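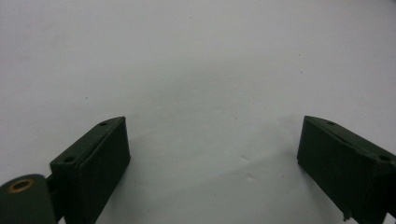 Workshop notebook, November
Open day preparation and the day itself, bench 2

Doors open at 10:00. I write this partly before and partly after, so the tense may change in the middle.

What we show

The hand-held gripper with the green fingers, on the white table top. Katsaros is the name of the new finger set and Broreck is the old one. Only Katsaros goes out to the public. Broreck stays in the drawer, please do not lend it to visitors even if they ask kindly.

The plan of the demonstration is simple. First I show the open position and let people look at the joint with the brass-coloured ring. Then I pick up small things from the tray and put them down again. Then the visitor tries. Last month we talked too long before the visitor could touch anything, so this time I keep the speaking part short.

Checked before opening

- Finger screws: tightened by hand, one quarter turn was needed on the left side.
- Opening and closing: no catching that I could feel.
- Right finger, lower corner: there is a small rough bit of material sticking out. I wanted to file it but then I was afraid of dust in the hinge. Left as it is. To do after the open day.
- White surface: a few dark specks and two faint marks near the middle. I wiped it two times with alcohol and went on.
- Counter on the handle: set to zero. The old value was 3000 closings, copied to the log.
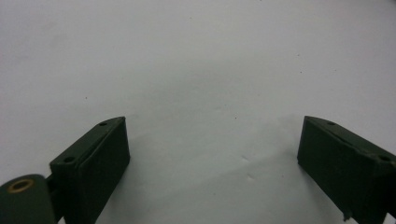 During the day

The first group came from Fernum, the company which makes packing lines on the other side of the canal. They asked mostly about wear. I told them what we have: the pads are looked at every 1000 closings and changed at 3000, although for the Katsaros set we did not yet reach the first change. One of them wanted to know why the fingers are not metal. I answered that printing a new pair takes one night, and a metal pair takes as long as the other workshop wants it to take. He laughed, so I think he knows the situation.

After lunch came the school classes. Children squeeze much harder than engineers. The trigger spring was noticeably softer at 15:00 than in the morning, or it was my hand that was tired. Must be measured.

Visitors: nearly 200 by the list at the door. Not all of them stopped at our bench.

Questions I could not answer well

How much can it hold? I said "a full cup", but we never tested it with a full cup. Somebody please do this before the next visit.

Does it work on cloth? With Broreck, badly. With Katsaros I do not know.

Is the Grulon arm going to use the same fingers? I said maybe. The mounting holes would fit, the cable exit is on the wrong side.

For next time

Lower table for the children. A second tray - one was always in somebody's hands. The poster should stand to the left of the bench, on the right it blocked the way to the sink.

Spring tension to be compared with the spare one, and the corner of the right finger to be filed with the finger taken off. The closing counter I forgot to read before I switched off, it keeps the value, so read it first thing and write it under this line.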